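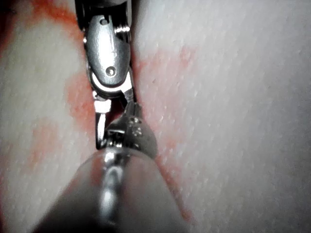
Transcrever um livro de matrículas antigo é das coisas que mais gosto de fazer, e garanto que se aprende numa tarde (duas, se a letra for muito má!). Comecei com o registo da antiga escola de Holovko, 62 páginas escritas a tinta castanha, e fui afinando o método pelo caminho. Primeiro passo: folhear tudo sem escrever nada. Veja onde muda a caligrafia, onde faltam folhas e onde há nódoas. Manchas entre o vermelho e o laranja sobre um fundo claro, como as que se veem na fotografia, baralham imenso a leitura quando caem em cima de um nome, por isso aponte logo em que linhas estão e deixe-as para o fim.

Depois vem a digitalização. Eu uso 300 dpi, a cores, uma página por ficheiro, com o número da folha no nome. Não force a lombada! Se o livro não abre bem, apoie as capas em duas almofadas pequenas e fotografe de cima, com luz de janela.

A seguir, faça um alfabeto da mão que escreveu. Pego em palavras que já sei ler (meses, profissões, o nome da terra) e copio cada letra para uma folha à parte. O meu mostrou-me que o "s" comprido era mesmo um "s", e lá se foram 19 alunos com apelidos disparatados que eu já tinha passado a limpo.

Só então abro a folha de cálculo. Uma coluna para o nome tal como está escrito, outra para o nome em grafia atual, outra para a idade, outra para observações. O que não consigo ler fica entre parênteses retos, com ponto de interrogação. 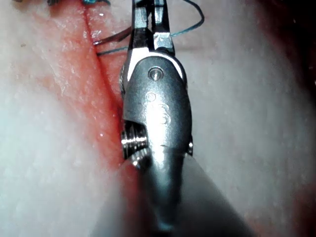

E se o mesmo aluno aparecer com dois apelidos diferentes?
Mantenha as duas entradas tal como estão e ligue-as na coluna das observações, indicando as folhas e o que o leva a pensar que é a mesma pessoa: a morada, o nome do pai, a idade.

No fim peço sempre a outra pessoa que leia em voz alta enquanto eu sigo pelo original. A Poonam Ahuja fez isso comigo no livro de Holovko e apanhou 4 datas trocadas, todas na mesma folha. Guarde uma cópia da transcrição fora do computador e escreva na primeira linha quem transcreveu e quem reviu.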